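Preguntas frecuentes – Normas de uso de las celdas con brazo robótico

Laboratorio de manipulación Nirkero
Última revisión: 13 de febrero de 2023

¿A quién se aplican estas normas?
A toda persona que entre en una celda, aunque solo vaya a recoger una pieza. Las visitas firman la hoja de entrada y van acompañadas.

¿Qué formación necesito?
El curso interno de 10 horas y una prueba práctica con Snædís Arnardóttir. La autorización caduca en noviembre de cada año, sea cual sea la fecha en que se obtuvo.

¿A qué velocidad puede moverse el brazo?
En modo manual, con una persona dentro de la celda, el límite interno es de 100 mm/s. Los programas nuevos se prueban primero al 10 % y después al 40 %. Para pasar de ahí hace falta el visto bueno del responsable de turno.

¿Puedo meter la mano en la bandeja para recolocar un objeto?
Solo con el brazo parado y el mando de habilitación suelto. Una pausa de programa no cuenta como parada.

¿Cómo se sujeta la bandeja?
Con mordazas o sargentos, apretados a mano y comprobados al empezar la sesión. Si la bandeja se desplaza, hay que repetir la calibración – no basta con empujarla a su sitio.

¿Qué debo revisar en los cables?
Que tengan holgura en todo el recorrido de la muñeca y que las bridas o cintas sigan firmes. Se revisan cada 20 horas de trabajo y siempre después de cambiar la pinza.

¿Qué objetos están permitidos?
Piezas ligeras, sin filos y sin líquidos. Los juguetes de plástico sirven para la mayoría de las pruebas de agarre. El vidrio requiere permiso por escrito.

¿Pueden quedar herramientas sobre la mesa?
Sí, fuera del alcance del brazo. Las que sujetan algo se anotan en la ficha de montaje.

¿A quién aviso si hay una colisión?
Pulse la parada de emergencia y avise a Gunnlaugur Baldursdóttir. No rearme el robot, aunque el golpe parezca leve.

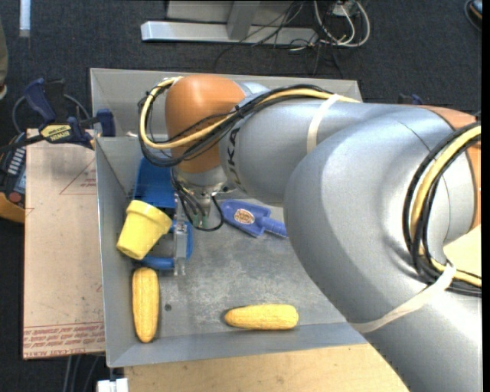 Brazo KUKA con la pinza dentro de la bandeja, entre piezas de plástico.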